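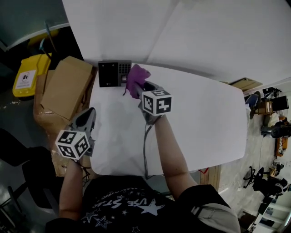
Office Upkeep

Wiping down a keypad and fingerprint reader

3 min read

Every cleaning aisle now has a special wipe for door terminals. I'm not convinced. A small terry towel does most of the job, and you probably own one already.

1. Lay the terminal on a table with some space around it. Glossy black plastic shows every smear, so work under decent light.

2. Bunch the towel up so you have a thick wad to press with. A flat corner skids over the keys and misses the gaps.
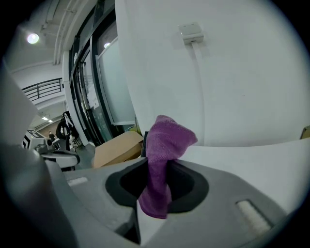
Purple terry cloth, bunched and twisted.

3. Do the keypad first, row by row. If you must use liquid, put a little on the towel and never on the terminal. I've read that 80 strokes "restores" the plastic — I doubt it. I stop at 20.

4. Fold the towel to a clean side and go over the fingerprint sensor lightly. Scrubbing harder is supposed to help it read better. I have yet to see proof.

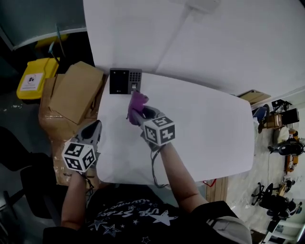
5. Finish with the screen area, using long strokes in one direction. Leave it alone for 14 minutes before you judge the streaks.

Recent posts
Do Brulow desk mats stay flat?
Gustosow label remover, tried on glass
Sorting cardboard boxes before a move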